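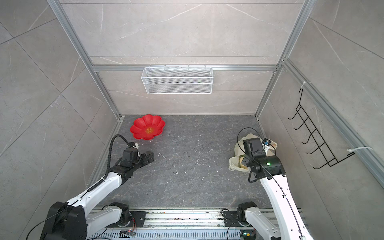

Kazimiera Szewczyk holds that most tile floors fail from below, and that the grout line only reports it. A crack that follows a joint for more than one tile has usually started in the slab or the backer board.

The apartment block at Furwood supports her view. Its ground floor halls were laid with large-format porcelain over a concrete slab, using a cement adhesive and narrow joints. No movement joints were cut into the field. By the second January, tiles near the south entrance had begun to lift in pairs, a condition known in the trade as tenting.

Porcelain and concrete change size at different rates. Concrete shrinks as it cures, and the process goes on long after the surface will take foot traffic. Sun through a glass door adds a daily cycle of expansion. If the field is locked against the walls, the stress goes into the bond, and the weakest patch of adhesive lets go first.

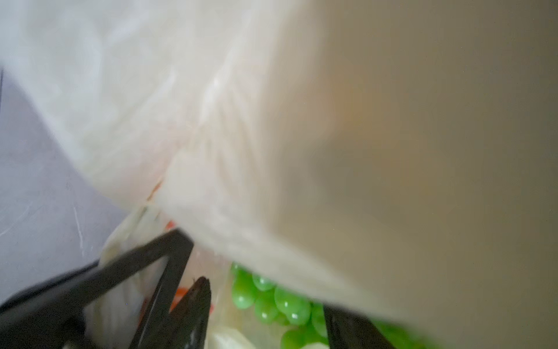 Coverage matters as much as layout. When the lifted tiles at Furwood were turned over, the adhesive ridges on many of them were still round. They had never been pressed flat, and the space between them was air. Tiles 600 mm wide need adhesive combed in one direction and a thin coat on the back of each tile as well. The crew had used a 9 mm notch where the revised specification calls for 10.

Repairs at Mesteo, a smaller building with the same fault, took a different route. The installer, Donati, left the sound tiles in place and saw-cut soft joints through the existing grout, then filled them with silicone. Perimeter gaps were cleared of old mortar and hidden under the baseboard. Work at Furwood resumes on 6th May, starting at the south entrance.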